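New house rules for kitchen recordings

Good news from the Findine group: version two of our good practice guide for household task recordings is out, and we're really pleased with it! It grew out of 72 comments from people who collect and label clips for robot training, and it's a much friendlier read than the first one (20 pages, with a proper index at last).

The biggest change is to washing-up tasks. Both hands should stay in view while an item is under the tap, and one item is handled at a time. Leave the kitchen as you find it, too. Mugs in the rack and marks on the tiles are welcome, as robots will have to cope with ordinary homes.

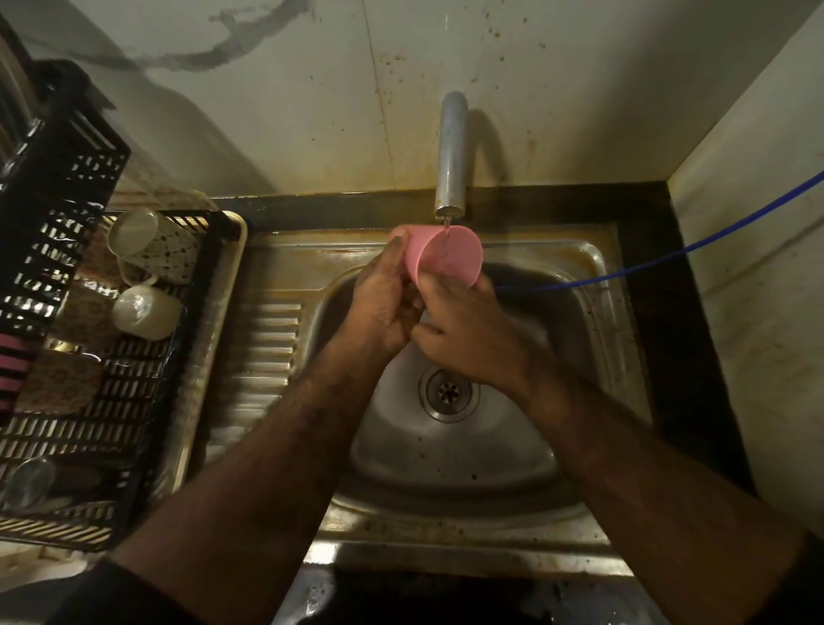
Consent and checking

Everyone who lives at the address now signs the form, including those who won't be on camera. Vivuro has kindly shared its checklist, and we've borrowed the part on hiding letters and family photos. Every batch of 1,000 clips gets a second reviewer from May. Comments on the labelling chapter are still open, so do send yours in!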